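Storing Fruit at Home — speaker notes, Ganden library evening talk
2023-08-03

Thank them for coming out, and thank Waraporn Rattanakul for the room and for the tea. Forty minutes, then questions. Water before starting!

Open with my grandmother's cellar. Take your time here, people like it. She kept her apples in newspaper, one sheet each, and as a child I thought the paper was there so we would have something to read in March.

Then the main idea. Fruit is still alive after it has been picked — it breathes, it gives off moisture, and some kinds give off a gas called ethylene that hurries everything near it along. Apples are great ones for this. Put one in a bag with a hard avocado and you have a use for it; leave one beside the lettuce and you will be sorry.

Ask who keeps tomatoes in the fridge. Let them argue a little. My own view is counter first, fridge only once they are fully ripe, and bring them back to room temperature before eating.

Pears next, and slow down, this always gets the most questions. Most European pears ripen from the inside out, so by the time the belly is soft the core has gone to mush. Press gently up by the stem. If it gives, eat it today. (Jolien Baert's story about the 14 pears and the wedding cake goes in if we are running early.)
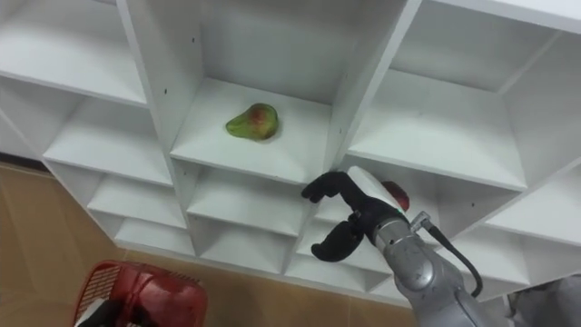
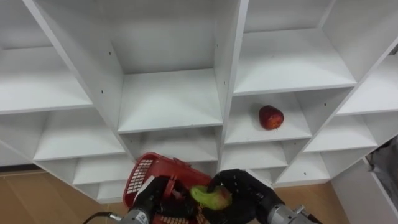
A pear in the first, an apple in the second.

On to bruises. A bruised apple is perfectly good for sauce, but it should not go into storage with the sound ones, because rot does travel. Check the box once a week and use your nose as much as your eyes.

Bananas, if there's time: hang them or don't, I have never noticed much difference, and I've tried it both ways for years.

Mention the handout by the door, with the sauce recipe on the back. Questions. Remember to repeat each one out loud for the folks in the back row — I forgot last time and heard about it afterward.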